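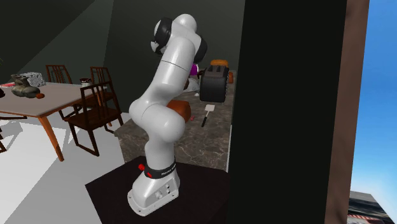 I finished the sixth issue of Plillilent last night and I'm still not sure what kind of comic it wants to be. The first arc was a straight mystery set in the mining town of Cornmont, with a missing surveyor and a lot of people lying about where they were. The new issue drops nearly all of that and spends its pages with Toprak, the repair machine that up to now had been part of the background at the pump station. Toprak has no face and doesn't talk, so everything has to come from posture. A white arm bent in a crouch on a dark square base, with the hand pointing down and away from you, already looks like it's thinking about something, and Hazem Amrani draws Toprak in more or less that pose for most of the issue. It works better than I expected.

Amrani writes and draws the book himself, and the drawing has always been the stronger half. His backgrounds in the first few issues were crowded to the point where I lost track of who was standing where. He has cleaned that up. The pump station pages are mostly flat gray with one or two dark shapes, and the word balloons finally have room. There is a two-page spread of the flooded lower level that I went back to several times. The lettering is still too small. I read it on paper under a decent lamp and had to squint at the captions.

The story is thin. Someone has been changing the valve settings at night, and Toprak is the only one who could have seen who did it. The station crew can't decide whether to pull its memory or leave it running through the spring melt. That's a good problem, and it would have made a good eight pages. Stretched over a full issue it gets repetitive. The foreman makes the same argument three times to three different people, and the third time adds nothing except that it's raining.

What bothered me more is how little we get of Lena, who carried the first arc. She shows up on one page, reads a letter, and leaves. The letter is from Onmont, which was mentioned back in issue two as the town where the surveyor grew up, so I assume the two plots are going to meet. I just wish the book had given me a little more to hold on to. If you started with this issue you would have no idea she mattered.

I did like the ending. I won't spoil it, but it has to do with a door that was shut in the opening panels, and the last page has no dialogue at all. Amrani trusts the reader there in a way he doesn't in the middle of the book.

For anyone who collects the single issues, the print run on this one was 600 copies and my shop got 9 of them. Two were left when I stopped in on my lunch break. The paper stock has changed too. It's a little heavier and less shiny, and the blacks look deeper on it. The cover is the weakest so far, a group shot of the crew that could belong to any science fiction book on the rack.

The back pages have the usual letters column and a short strip about a dog that lives in the Cornmont post office. The strip is funnier than it needs to be. I'd read a whole issue of that.

I'm keeping it on my pull list for now. Next month's solicitation says we go back to the surveyor's house, and I have reread the first two issues to get the names straight again. If I get time this weekend I'll write up the hardcover I bought at the library sale, which is a completely different sort of thing and smells like somebody's basement.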